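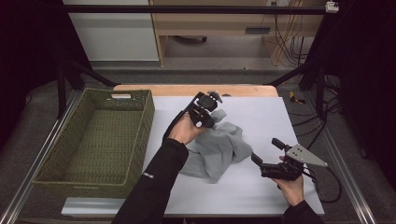 Hi, and welcome to Prarkimlow! We're a small laundry and folding shop on Sikard Street, and I'm the one who answers the phone, prints the tags and (most mornings) folds your towels.

I started out in November with two washers and a table I'd painted white, mainly so I could spot lint. These days we look after 64 households plus the guest rooms at the Patwary Inn, and I still get a silly amount of joy out of taking a crumpled heap of cloth and making it sit flat in a basket. My trick is to find one corner, then the next one along, and leave the middle alone until last -- people always go for the middle first and end up with a ball!

We love woven baskets here. Yours goes home with you, so if you have one you like, bring it in and we'll pack straight into it. If you don't, we'll lend you one for a 2 dollar deposit. Big stuff on the bottom, washcloths and socks on top.

Fitted sheets, yes, we do those. Wool blankets too, but please call first -- they take up the whole table and I like to give them an afternoon. We don't iron, sorry, though Kokeo next door does and they're lovely about rush jobs.

Drop-off is at the side door, just ring the bell. Page updated May 10, 2020.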